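El olor de la casa ajena

Cuando llegué a Girthorpe para trabajar, lo primero que extrañé fue un olor. La casa de mi abuela olía a jabón de lavar y a naranja, y durante once meses busqué ese jabón en todas las tiendas.

Nafula Mollel, perfumista, conoce bien esta clase de nostalgia. En su taller de la calle Landry guarda 443 frascos con muestras, y muchas vienen de productos de limpieza comunes. «La gente me pide el champú de su madre», me dice. «Casi nunca me pide rosas.»
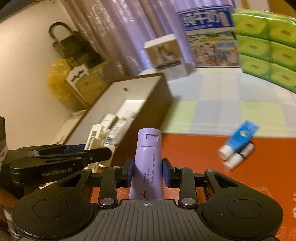 Un recuerdo sin nombre

El problema empieza con las palabras. Para un color tenemos muchas; para un olor decimos «huele como» y después nos callamos. Mollel hace a sus clientes veinte preguntas, y ninguna es sobre perfumes: pregunta por el piso del baño, por las toallas, por quién se levantaba primero.

Ghislain Després, cliente suyo, tardó dos inviernos en encontrar el olor de su escuela. Era cera con un poco de tiza. Lo lleva en el abrigo desde diciembre, y su hermana, al abrazarlo, le preguntó de dónde venía.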